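The Ground Station at Tavstead

The dish at Tavstead was built to listen to weather satellites, and for most of its life that is what it did. It stood in a sheep field behind a brick hut with a kettle, two desks and a heater that smelled of dust. I took the night shift there because it paid more and I slept badly anyway.

In April they gave us Zinano. It was an old survey craft, long out of fuel, and the company that launched it had gone out of business. It came down a little lower on every orbit. Our job was to keep track of it until there was nothing left to track. The bigger stations had better things to do.

The day operator left notes for me on the back of the pass schedule. She wrote in pencil and pressed hard. Height at last pass, tumble rate, whether the beacon was still going. The beacon was supposed to have been switched off years before, but the command had never gone through, and so Zinano went on sending the same short string of numbers every time sunlight hit its panels. Battery voltage. Panel temperature. A counter that had started over so many times it no longer meant anything.

When I started, it was at 134 miles. You can't do much for a spacecraft at that height. The air is thin, but there is enough of it to drag. I logged the passes, drank my tea and sent the figures to Narnangate, where someone on the duty desk fed them into the model and sent back a new window. The window got smaller each night. At first it was days wide and covered most of the world. Then it was hours, and the line on the map crossed two oceans, a desert and the town where my sister lived.

I called her about that. She asked if she should bring the dog in.

"There's no need," I said. "Most of it burns up."

"Most of it," she said.

I told her there was a fuel tank that might make it down, and she said she would bring the dog in.

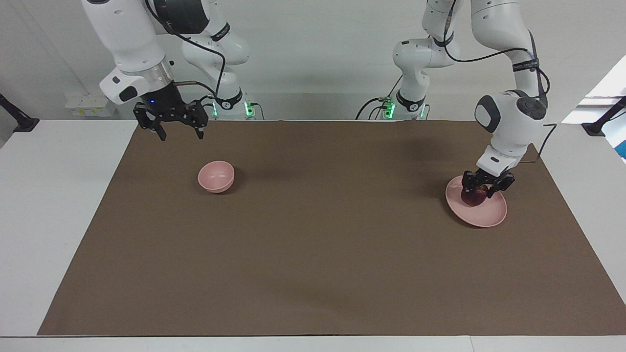
Narnangate Orbital Tracking Club – Fiction Section

On the last night the wind got up, and the dish motors complained every time I moved it. The pass was due at 2 in the morning. I had the speaker on, though you don't need it. The software picks the signal out long before you can hear anything. I just liked to have it on.

The day operator came in at midnight with a bag of rolls. She hung her coat on the back of the door and sat down at the other desk and didn't say why she was there. We ate the rolls. She told me she had once worked at Yalçınkaya, the big range down south, and had seen eleven launches and never stayed up for an end.

The signal came up over the hills nine seconds early. That's how you know. A thing that is falling gets ahead of itself – the lower it is, the faster it goes around – and it beats the schedule every time. I swung the dish by hand to catch up. The tone wavered because the craft was turning over and over, and each time the antenna came around to face us we got a bit of the string.

Battery voltage. Panel temperature, which read 52, then climbed while we looked at it. The counter.

"It's warm," she said.

I wrote down the time. The pass lasted less than four minutes. Near the end the number went to 600, which was the top of the scale and had probably stopped being true, and then the tone dropped below the noise as it went down behind the ridge. I kept the dish pointed at the ridge for a while. There was only hiss.

Narnangate called twenty minutes later. A cargo ship had reported lights moving east, several of them, in a line. They had lasted about as long as it takes to say so. Nothing had been found and they did not expect anything would be. They asked me to close the file.

There's a box on the form for the final state of the object. The choices are on a list, and I picked the one that says decayed. The day operator washed both cups and put them upside down on the towel.

Then I called my sister, who was awake, and told her she could let the dog out.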